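Huenchumán flat, living room. October, session 2
Me + Archana Tomar. Oriana Retamal on the phone from 3ish.

Fault: right gripper did not let go when told. Body stepped back anyway. Stopped by hand. No injury, no damage to the sofa that I can find, pillow fine. Writing it up now before I forget the order of things, will tidy later (won't).

What we were doing
Pillow job. Take turquoise pillow off the pile on the small blue seat, turn, carry to sofa, put down, open both, step back, go home. Same thing as this morning, same Trasunari build, same limits. Had been going all right. Pick a bit lopsided now and then as the dotty fabric bunches up under the fingers, but that's known and not what this is.

Run 17
14:20 or so. Pick ok. Turn ok. Place ok, pillow down on the middle seat. Release command goes to both. Left opens. Right stays shut on the edge of the pillow. The planner says release done (!!) and starts the step back. Right arm goes out long, pillow comes with it, then the pillow edge catches under the left gripper housing and the whole lot pulls tight. Body leans forward towards the sofa. I hit the stop. Archana was standing on the window side with the pendant and says she'd have hit it as well but I was quicker, which we need to talk about, see below.

On stop: legs locked, arms locked, right gripper STILL closed. Had to let it off by hand with the little release tab. Stiff. Pillow out, no tear, a bit of fluff in the finger pad.

Log
Code 3902 on the right gripper, "no reply from tool". First one is during the turn, so a good while BEFORE the release. Then it goes away, then comes back just before the release command and stays. So the gripper never heard "open". It was doing the last thing it was told, i.e. hold.
Watchdog on the tool line set to 2000 ms. Thought it was 500. It was 500 on the bench. Somebody (me? probably me) put it up when we had the false trips last month and it went into the saved config and has been there since. So there were two whole seconds in which the planner was happy to go on with no word back from the tool, and the step back starts well inside that.
Arm current climbs nicely all through the pull, never got near the limit. So the arm limit would not have saved us. Don't rely on it.

Tried to make it happen again
Legs locked, no walking, arms only, Archana holding the pendant and standing where she can see both hands.
— right arm tucked in: no fault. Sat there for ages. Nothing.
— right arm out as for the sofa: nothing, nothing, then 3902, then clears on its own.
— out, and wrist rolled outwards: 3902 nearly straight away, stays until rolled back.
— same with left arm: clean. Rolled it every way it goes. Clean.
— right again, me holding the cable up by hand near the wrist so there's no weight on the plug: clean!! let go, fault back in a few secodns.
So it's the plug at the right wrist, or the first bit of cable behind it. Not software for once. Well, software let it matter.

Swapped the cables over, left to right. Fault stays with the cable. Good, that's the cable and not the socket in the Clultari gripper. Relieved, didn't fancy having that apart on the floor.

Took the bad one off. It's one of the Uveck ones from the second bag. Wiggled it on the meter: goes open when bent hard just behind the plug. Outside looks perfect. No nick, no kink, nothing. Would have passed it on any visual check, and did, this morning, it's on the sheet with my initials next to it. So the visual check on the sheet is not worth much for this.

Why there
Cable hangs free from the gripper housing to the body in a big loop, each side. Nothing holding it near the wrist. Every time the arm goes out and the wrist rolls, the bend lands in the same spot, right at the back of the plug. We left the loop long on purpose so it wouldn't go tight when the arms go out. Fine for that. But the weight of the loop then sits on the plug. Also Archana pointed out the loop drags across the seat cushion when we reach in to place, and I hadn't thought of that at all, I was only ever watching the fingers. If it tucks down the gap between two cushions it'll get a proper yank.

Oriana rang back. Her list, as she said it, my words:
1. Why does the planner call release done without reading the finger position. (Fair. It checks command sent, not fingers open. Has always done that. Her bit of code originally, she says so herself, she'll fix it.)
2. Why does the stop leave the gripper closed. Long chat about this. In a stop we WANT it to hold if it's got something heavy. With a pillow who cares. With somebody's sleeve in it we care a lot. No answer today. She wants it written down as open, so: OPEN.
3. Who is on the stop. Both of us had a stop and we each thought we were the backup. Not good. From now on one named person per run, said out loud before start, and that person does not touch the laptop.

Agree with all of it. Bit sore about no. 3 but agree.

Done today
— Watchdog back to 500. Saved. Read back off the robot after a restart, really is 500.
— Bad cable tagged with red tape and in my bag, NOT back in the box.
— Spare cable on right. From the first bag, older type, slightly thicker.
— Strap to take the weight off the plug: tried tape, rubbish, slid off in no time. Tried a soft hook and loop strap round the wrist with the cable doubled under it. Holds. Only on the right so far, ran out.
— Arms-only roll test again with spare + strap: clean for the whole half hour.
— Did a few carries after with the step back switched OFF, Archana on the stop, me nowhere near it. Placed and opened properly each time. 3902 not seen.

One false trip with the watchdog at 500, left side, during the turn. Cleared. Different code, the old one from last month, the thing I put the number up to hide in the first place. So that's still in there and wants finding properly. Suspect the hub is getting busy when both wrist cameras are going flat out but that's a guess, have not measured it.

Not done / to do
— Step back stays off until Oriana's finger check is in. Not negotiable even if it's slow and even if there's a visit.
— Strap for the left.
— Pull test on every Uveck cable in the second bag, on the meter, bent behind the plug both ways. Archana has started a sheet.
— Add "roll wrist right round with arm out, watch tool line" to morning check. Takes a minute.
— Manual release tab is far too stiff. I could only just do it with the arm in a decent position. If the hand was jammed in the sofa cushions I don't think I could have reached it. Ask Clultari whether there's a longer tab, or we print one.
— Where do we stand. I was off to the side of the laundry sofa, and with the body leaning the way it did I had a clear way out. Archana had the window behind her and furniture on one side. Needs marking on the floor with tape.
— Is there a case for a dummy load in the pile so we see this kind of pull on the bench first? Ask O.

Things I was wrong about, for the record: said on the phone straight away that it was the pads sticking to the fabric. Went as far as looking at the fluff and deciding that was it. If we hadn't pulled the log before packing up we'd have wiped the pads and carried on. Pull the log FIRST, next time. Archana said as much at the time and I talked over her.

Also the leaning. Looked worse than the numbers say. Balance margin never went under the warn line. Still, the face of it coming towards you, didn't like it. The body was pulling against its own hand, and the hand was pulling against its other hand, with the pillow in between. The planner has no idea that can happen. It thinks of the two grippers as seperate after release. Worth a think about, the two-handed stuff generally, what counts as "let go" when only one has.

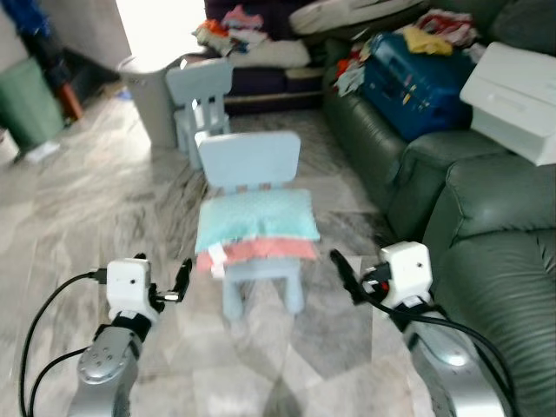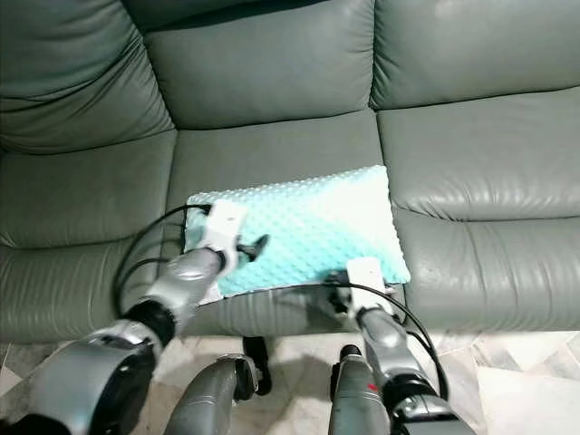
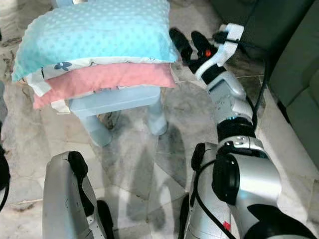
Living room, pillow job. Middle one is at the sofa, both grippers on the pillow.

16:50 Left batteries on charge. Log copied to both laptops. O. has the bad run and the arms-only one. Archana taking the pull test sheet home to type up. Need more hook and loop, the wide sort.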